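Traltilari new single, first impressions?
Music talk > Hip-hop and rap > New releases

nodier_fan
I have listened to the new Traltilari single nine times since this morning and I am still not sure what I think. The beat by Mazurek is very good, slow and heavy, but the second verse sounds to me like he wrote it in the taxi. What do you think?

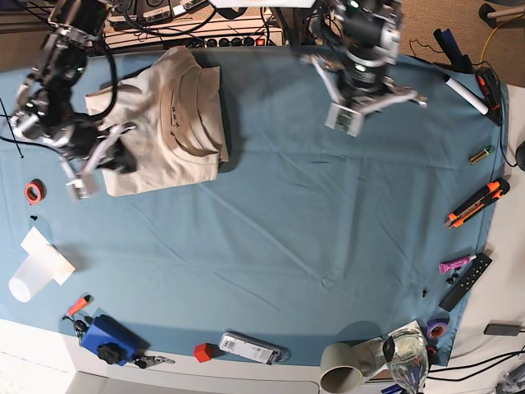
The first verse is the reason I still believe in him. He speaks about Oltville and the years when he played for 19 people in the back of a bar. I ordered the shirt together with the vinyl, and I hope it is a plain beige one with small letters near the neck, because I am too old for his face on my chest. But back to the song: does somebody understand the last line before the hook?

Lech Zalewska
I think the last line is "I sold the door and kept the key". I am not a native speaker either, so please correct me.

oltbass
It is "stole the door". And I don't agree about the second verse. It is the only part where he takes a risk. The first verse we have already heard on the Nodier tape, almost the same rhymes. 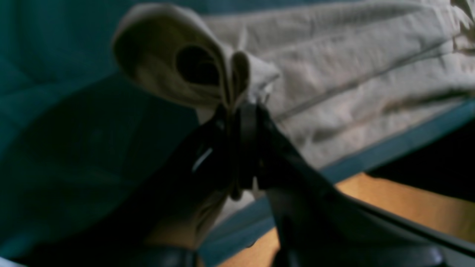 Hjalti Ragnarsson: almost the same rhymes is a bit unfair. On the tape he was angry at everybody. Now he is angry at himself, and for me this is a big difference. The hook I don't like, it is too sweet.

nodier_fan
Too sweet, yes. My daughter sings it already, so maybe it will be a hit.

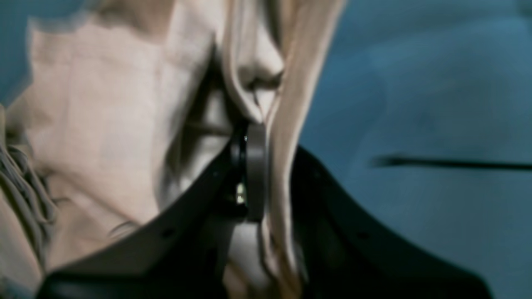
Photo: nodier_fan / own upload

About the vinyl, the label made 1,000 copies and 900 were gone before noon. If you want one, don't wait for the album in December.

oltbass
I will wait. I paid 50 for the last one and it had a loud click through all of side B.

Lech Zalewska
Mine had no click. Did you write to the shop? They changed my bent sleeve without any questions.
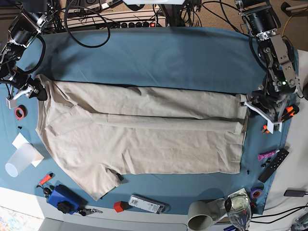 Beige T-shirt, partly folded, on the blue tablecloth

oltbass
I wrote two times and got no answer. Anyway, the single is a seven out of ten for me, and the second verse stays the best part.

Hjalti Ragnarsson
Six. With another hook I would say eight.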